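Proyecto de fin de asignatura: ¿puede una máquina recoger la mesa después de jugar?
Grupo Niviveo, memoria de julio

Bueno, la pregunta de partida era bastante ambiciosa (Kieran quería poner "¿nos harán la casa los robots?" y le dijimos que no, que eso no cabía en una memoria). Al final la dejamos en algo que pasa en cualquier casa: alguien termina una partida de conectar cuatro y quedan las fichas por toda la mesa. ¿Lo puede recoger un brazo solo, sin que nadie le eche una mano?

Yo me encargué de las pruebas e Ita Mac Carthaigh de casi todo el código. Kieran Scanlon llevó el cuaderno y discutió con las dos. La tarea se divide en coger una ficha, levantarla y soltarla donde toca. Una persona lo hace mientras habla por teléfono, pero al brazo hay que decirle hasta con qué inclinación tiene que bajar.
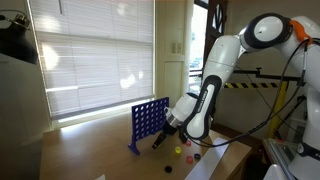
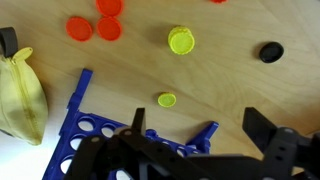
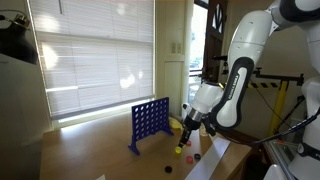 El tablero azul y las fichas sueltas sobre la mesa; en la última imagen, la pinza sujeta una ficha amarilla.

En total hicimos 46 intentos, con un límite de 600 segundos cada uno. ¡Al principio me parecía una barbaridad de tiempo para una ficha! Luego vi al brazo quedarse pensando encima de la mesa y se me pasó. Salieron enteros 3 intentos, entendiendo por entero que todas las fichas acabaran guardadas y que nadie tocara nada.

Lo que peor lleva es lo finas que son las fichas. Si la pinza baja un pelo de menos, cierra en el aire, y si baja de más, roza la madera y el programa se para por seguridad. Ita cambió la altura de bajada no sé cuántas veces (está todo en el anexo, con sus comentarios, algunos poco académicos). También nos dio guerra la luz que entra por la persiana: según la hora, el programa confundía un brillo de la mesa con una ficha y se iba tan contento a por él.

El tablero lo probamos de pie y tumbado. De pie tapa cosas, y tumbado ocupa media mesa y el brazo tiene que pasar por encima. Yo prefiero de pie, Kieran no, y en el cuaderno constan las dos opiniones.

¿Mi respuesta, entonces? Para una casa, todavía no. Coger una ficha suelta, con sitio alrededor, le sale bastante bien. En cuanto hay dos pegadas empieza a dudar, y recoger una mesa de verdad es casi todo cosas pegadas. Para el curso que viene nos gustaría repetirlo con fichas más gruesas y bajando del todo la persiana por la tarde.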